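3.2 Packaged snacks in shared household space

Much of the earlier work on home snacking relies on purchase records. Such records show what enters a home, but they say little about where the food is kept once it arrives or who can reach it. Nowakowski treated storage as a matter of kitchen design and left the dining table out of the survey form. Bredberg included the table, but only at mealtimes. The present study follows the second approach and extends it to the hours between meals.

Households in the Ullora district were asked to keep a storage diary during December. Each entry gave the type of package, its place in the home, and whether it had been opened. Entries were made 3 times a day. Members of the same household shared one diary, and children were allowed to write in it. The Erkix coding scheme was then applied to all entries, with 2 changes: single-serving bags were separated from family-size bags, and sweets were coded apart from savory snacks.

Location proved harder to code than package type. Diary keepers often wrote "on the table" for food in a bowl, food in a box, and food set down with no container at all. These were first treated as one category. After a review of 1,000 entries the category was split, as open boxes and loose piles appeared to be used in different ways - the former as storage, the latter as an offer to other members of the household. Entries that could not be placed in either group were marked "table, other" and kept in the totals.

Wheat gluten snacks raised a further question. The original scheme has no heading for them, and coders had placed them under both "noodles" and "dried goods." They are reported in this paper under savory snacks. Table surfaces and table coverings were not coded.
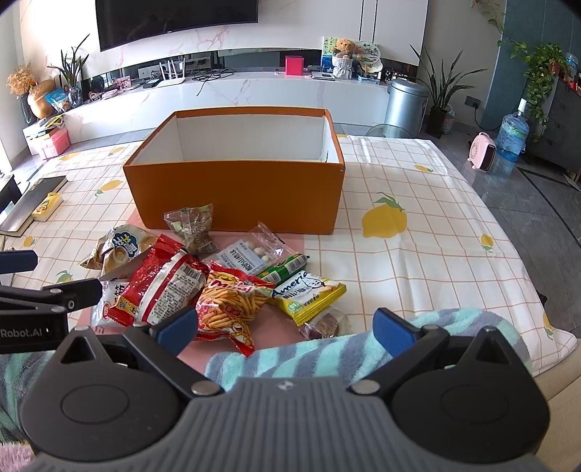
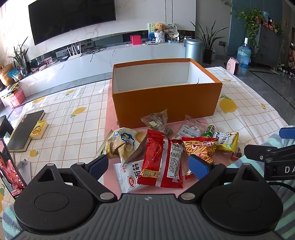 Figure 3. Snack packages in a pile on a pink mat. The first view also shows an open orange box.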